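Plastic plates coming out of the dishwasher with a cloudy film
Posted in Kitchen & Household, Wakalard Community Help
Viewed 1506 times

Derer
I have a set of colored plastic plates, mostly light green and orange, that we use every day. They used to be shiny. Since November they come out with a whitish film, worst on the underside near the rim. It wipes off with a damp cloth but comes back after the next load. I run the normal cycle with tablets, and glasses come out fine. The plates are a few years old - I don't remember the make.

I have started holding each one up over the counter before it goes in the cupboard, because the film is easier to find with light coming through the plastic.
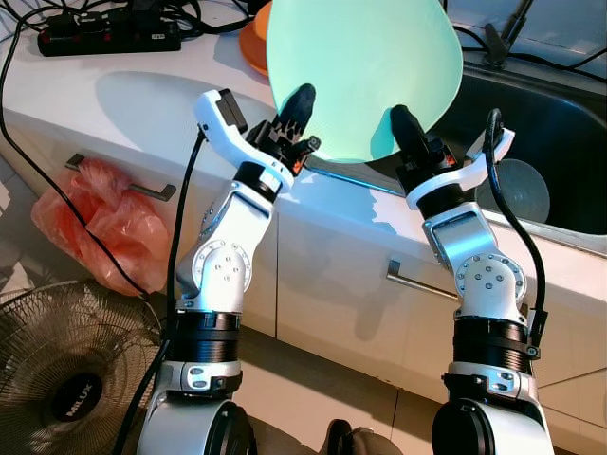

Presham
If it wipes off, it is residue and the plates are not ruined. Scratched or etched plastic stays cloudy whatever you do. Try half a tablet, and don't let the plates lean against each other in the rack. Plastic is light and they slide together, so the water can't get between them. I leave every second slot empty. Also check the filter at the bottom. Mine was full of rice.

wash_36
vinegar. put a cup on the top rack and run it empty

Pálfi
I would check the salt and rinse aid settings first. Our water tests at 400 here and I had the machine set for soft water for about a year without knowing. The manual has a table for it. Vinegar is OK once in a while but I wouldn't do it every week, it is hard on the rubber seals. Keep the plates on the top rack too. I had a few warp on the bottom one.

Derer
Filter was dirty. Cleaned it and will try half a tablet tonight.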